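Before You Sign for the Arms, Buy the Counter

Sibel Tuncer keeps two budgets for the bakery counter at Drembridge. One is the budget she was given. The other is in pencil, and she prefers it.

"The first one has the arms on it and a line called 'sundries,'" she says. "Sundries turned out to cost more than my car."

Tuncer plans equipment for a chain of 9 cafes, and since April she has been working out whether a two-armed machine can be trusted with the pastry station. So far it has only been asked to do so in simulation, on a marble counter that no one has to wipe down. The task is a croissant, a cardboard box and a cutting board, and she has watched it more often than she cares to say.

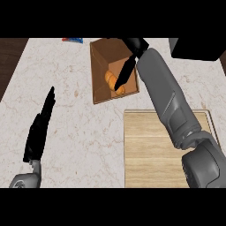

Simulated pastry task: the right gripper reaches into the box with the croissant.

"People ask why we're paying for software when we haven't bought a robot," she says. "I tell them that's the cheap time to pay for it. When the pretend croissant gets squashed I lose a pretend croissant."

She had quotes from two suppliers, Kornevov and Drandau. Kornevov's ran to 61 pages and mentioned the price on the last one. Drandau's was a single sheet, which made her more nervous. Neither included mounting, spare fingers or the electrician.

"I called and asked what happens when a finger breaks. The man said they don't break. I asked what a replacement cost and he had the number right there."

Her colleague Yichen Han runs the trials and wants the hands. The hands are where the money goes, Tuncer explains, with the patience of someone who has explained it upstairs. A plain gripper is one price. Four fingers and a thumb is another, and then there's a service plan with its own opinions.

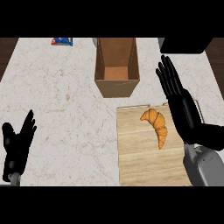

"Yichen says a hand can do more jobs. Fine. I've asked for a list of the jobs. The list has croissants on it, and then it has 'other.'"

Her rule is that any option has to earn its place in 30 months or go back in the catalog. She also holds money back for the counter itself, a thing the suppliers seem to believe arrives by nature. Arms need reach, and reach means moving whatever is already there. At one cafe that meant a quote to shift the sink 106 inches.

"For that I could hire a person," she says. "With hands. They come included."

Would she buy? She won't say before the next round of trials, and she has asked both firms to requote with the spares written in. Drandau has sent a second sheet.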